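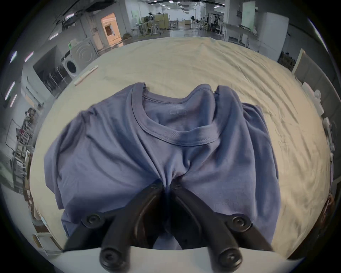

*Hand-held gripper on a T-shirt, Ranik workshop.*

# Call for participants: cloth handling study

Ranik is looking for 15 people to take part in a study on how robots learn to handle clothing. The sessions run in August at our workshop in the Sullach building. You don't need any experience with robots. You do need to be 18 or older, able to stand for most of a session, and comfortable using both hands.

The question is a narrow one. A robot can learn to fold from recordings of people doing the same job, but the recordings can be made in different ways, and we don't know how much the choice matters for soft objects. In our first round, all the demonstrations were made by people on our own staff. The policy trained on them finished 80 of 200 test folds. Most of the failures came at the first grasp, when the fingers closed on two layers of cloth or on none. We want to know if demonstrations from a wider group of people change that number.
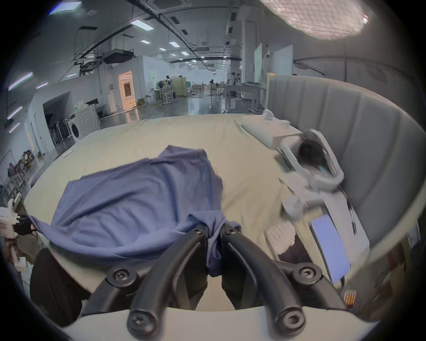
**Adelino Calado**

I run the study and will be in the room for every session. Each participant comes in for 2 sessions on separate days. In the first you flatten and fold T-shirts by hand. In the second you do the same work with the grippers, starting from a shirt dropped on the table in a heap. You choose where to grab it and in what order to fold. Please don't try to work the way you think a robot would. If you usually fold a shirt badly, fold it that way.

The grippers take some getting used to. They have two fingers each, and at first it's hard to tell how much cloth you have picked up. We set aside practice time before any recording starts — use all of it if you want. Dropped shirts and false starts stay in the data, and you will not be graded on them.

After August, the recordings go into a training set called Prondero. We train one policy on staff demonstrations and one on participant demonstrations, keep the number of folds the same for both, and test them on the same shirts. Results will be sent to everyone who took part, including if there is no difference.

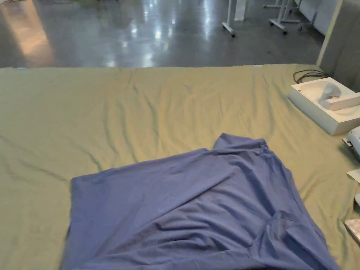

## What we record

- Video from the cameras used during the session
- The position and opening of each gripper
- Your height, which hand you write with, and how often you do laundry

We don't record sound. Your name is kept apart from the recordings, and you can ask us to remove your data at any time before training begins.

## Pay and how to sign up

Both sessions are paid, and you are paid for the first even if you decide not to come back. Travel costs are covered with a receipt.

Sign up at the Leitão front desk by Jul 30, 2023. Leave your name, a phone number, and the days you can't come. Short sleeves or sleeves that roll up are best, and please take off rings and bracelets before you start.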